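Ralness night run, February, 9:40 pm
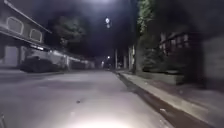 Run 131 quit on me again, same fault as last month! The planner threw a phantom obstacle and braked hard, 6 times in one block. My money's on exposure: our headlight washes the near asphalt almost white, and the gutter strip by the right curb stays dark, so Pludolel probably reads it as a drop (it did that in Olmedo too). E-stop worked fine. Dimming the lamp tomorrow, then rerunning.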